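Notebook, Ollgate workshop, bench side
10/10/18

Damp morning, so I lit the little heater early and let the shop come up to temperature before opening the hide glue. Batch 13 has been soaking overnight and it looks lovely, swollen and pale like tapioca, with none of the grey bits we had in the last lot. Warmed it slowly in the double pot and it ran off the brush in a nice long string. I do think the Etness pearls are better than what we had before, though Wing-yan is still not persuaded and would like it written down that she finds them smelly.

Spread test on beech offcuts, 9 pairs, rubbed joints with no clamps. I left them by the window, which was probably silly of me with the draught, and will move the next set to the back shelf. Open time felt short. If anyone has a minute, please try the same thing with a pinch of urea in it and let me know how you get on - I would love to have a bit longer to fiddle with a drawer side before it grabs.

Ilari Niskanen rang about the Hafþórsson bureau. He is happy for us to reglue the runners but wants the old blocks kept and put back where they came from, so I have pencilled numbers on all of them and put them in the biscuit tin. Please don't tidy the tin! The Sovberg invoice came to 217 and is in the blue folder, paid.

Had a good long chat with Wing-yan Ko over tea about handles. She likes a plain bar on a drawer front and I am slowly coming round to it, having been a knob man all my life.

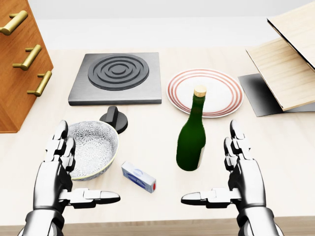 Render, brass bar handles on a wooden drawer cabinet.

Still to do: wash the brushes properly (warm water, no soap), order more beech, and look out my January notes on glue strength, which I am fairly sure are in the drawer under the vice. Batch 14 to go in to soak tonight before I lock up.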